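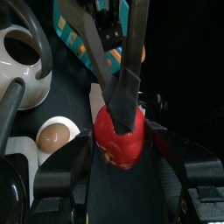 How often do the fingertip pads on the Lillholm cell need changing? Every 1,000 picks, or sooner if an edge starts to fray.

Search this site Go

Zedberg has moved its Lillholm cell to the shorter pad interval after a December review. Hanne Vainio, who runs maintenance, said the old limit was 3,000 picks – too long for smooth plastic items. The finger bolts are checked at each change.

Related items
Enow opens parts counter
Peeters updates gripper manual

Last updated: 4 May 2020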